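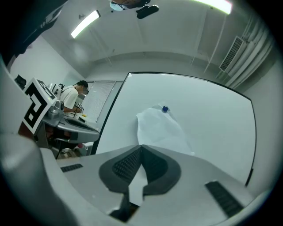
Workshop & Home Office > Surfaces and Storage

Thread: White panels with the black edge, worth covering or is it a racket?

yawen_ho
Posted Tuesday, April 6, 2021
I have a big white panel with a thin black border, and I keep reading that you're supposed to put a clear cover sheet over it or the surface goes gray and never wipes clean again. The Virora cover sheets are $68. For a sheet. The box says "good for 4,000 wipes," which sounds like a number somebody made up over lunch.
Right now I've got a see-through whitish sheet on there and it's a crumpled mess, folded over on itself and sagging off to one side. There's a little round blue thing on top of it. So you can imagine how convinced I am that the expensive one will lie flat.
Has anyone used one of these for longer than a week?

ming-te t
Had one, threw it out. It came rolled up and it wanted to stay rolled up. I put books on it overnight, got one corner flat, and the other three came up the minute I took the books away.

trikhong
Did you warm it first? You have to warm it. Hair dryer on low, start in the middle and push toward the edges with a towel. Mine has been down since December and I forget it's there.

ming-te t
I did the hair dryer. I did the towel. If a $68 product needs me to cook it before it works, I'd like that printed on the front of the box.

trikhong
It's on the back of the box.

lau_ck
Going to ask the obvious thing. What is the cover protecting it from? If it's marker, the panel is made to be wiped. If it's scratches, you'll scratch the cover and then you're looking at a scratched cover. I've had a Zuvora panel for 5 years with nothing on it, and the only mark is from when I dragged a lamp base across it.

yawen_ho
lau_ck: mostly I lay things on it, I don't write on it much. Parts, paper, whatever I'm sorting. The sheet was there to catch bits.

lau_ck
Then you don't want a cover, you want a tray.

C. Liao
Disagree with lau_ck. Cheap panels have a very thin coating and once it's gone it's gone. I ruined one with the green side of a kitchen sponge. It took maybe a minute, and every marker I used after that left a shadow. A cover would have saved me buying another panel. I wouldn't pay $68 for it though. Plain clear shelf liner does the same job and you can cut it to fit.

ming-te t
Shelf liner leaves glue.

C. Liao
Get the kind without glue.

ming-te t
Then it slides around and bunches up, and she's right back to what she has now.

C. Liao
Tape the back edge only. Not all four sides, or the air gets stuck under it and you get bubbles. I've done it this way on two panels. Wrinkles that are already folded in won't come out though, so I'd give up on the crumpled one.

trikhong
Seconding that last part. Once there's a hard crease in it you can warm it all day. And I wouldn't count on one small pin or bead or magnet to hold a loose sheet anyway. Everything swings around the one point.

yawen_ho
OK, but has anyone seen proof that the coating wears off from just setting things on it? C. Liao's went because of a scrubber. That's a different problem. Everyone who tells me to buy a cover either scrubbed theirs or sells covers.

lau_ck
No proof, and I've looked. The Traltitz page has a chart with no numbers on it.

C. Liao
Fair. I can't prove it. I just don't want to buy a third one.

trikhong
I don't sell covers, for the record.

yawen_ho
Noted. I'm pulling the sheet off and leaving the panel bare for a while. If it turns gray I'll come back and say so. If anyone has tried the liner taped at the back for more than a few months, I'd still like to hear how the tape side held up.

ming-te t
Mine yellowed at the tape. Different brand of tape, maybe. I didn't keep the roll.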